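6 min read
14 shares · 3 comments

4. Comparing two grippers in the simulator

By now you should have the Sonard arm loaded and moving under the Zeltov controller. If it still drifts when you let go of the jog keys, please go back to section 3 and redo the zeroing before you carry on, as everything in this section leans on it. Go ahead and put the kettle on while it runs, too. It takes a while, and I have never found a way to hurry it along!

The two grippers we'll be trying are the Azimi and the Cesov. Both have two fingers and both bolt to the same wrist plate, so you can swap one for the other without touching the arm settings.

4.1 Open the gripper menu and choose Azimi. Wait for the fingers to finish loading (the status light turns green).

4.2 Set the opening to full and press Hold.

4.3 Switch to the wrist view. You want both finger tips showing, with a good stretch of the room behind them.

4.4 Using the slow jog keys, bring the gripper up toward a large surface and stop while the fingers are still clear of it. I like a patterned panel for this, the busier the better, because you can judge your approach by how the marks spread apart as you come closer.

CAUTION: Keep the speed at 41 or lower for this step. The simulator will let you drive straight through a wall without a murmur, and a real arm most certainly won't.

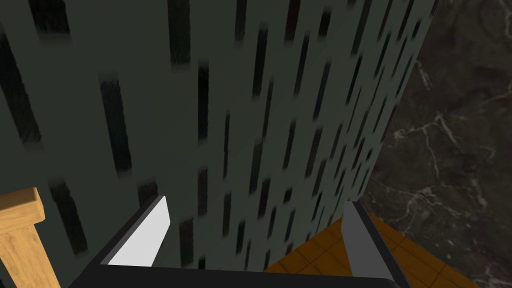

Ehsan Shokri wrote to ask whether the wrist view should be recalibrated each time the gripper is changed, as his Cesov readings were coming out a little short compared with the Azimi ones. Yes, please do. The Cesov fingers are longer, and the controller goes on using the old tip position until you press Recalibrate.

4.5 Press Record, then run the approach file. It has 197 short moves, and you can leave it alone until the counter stops.

4.6 Save the log under the gripper's name, return the arm to Home, and press Recalibrate after choosing Cesov. Now repeat steps 4.2 to 4.5.

NOTE: If one finger pad looks much brighter than the other in the wrist view, leave the lights where they are for both runs. Moving a lamp halfway through makes the two logs awfully hard to compare, and I've thrown away a whole afternoon's work that way (Mbali Coetzee was very kind about it).

4.7 Open both logs side by side. Look at the tip error column first, and then at the closing time. A log file with fewer than 986 lines stopped early and needs to be run again.

Last revised 29 Jun 2018. Section 5 covers soft objects.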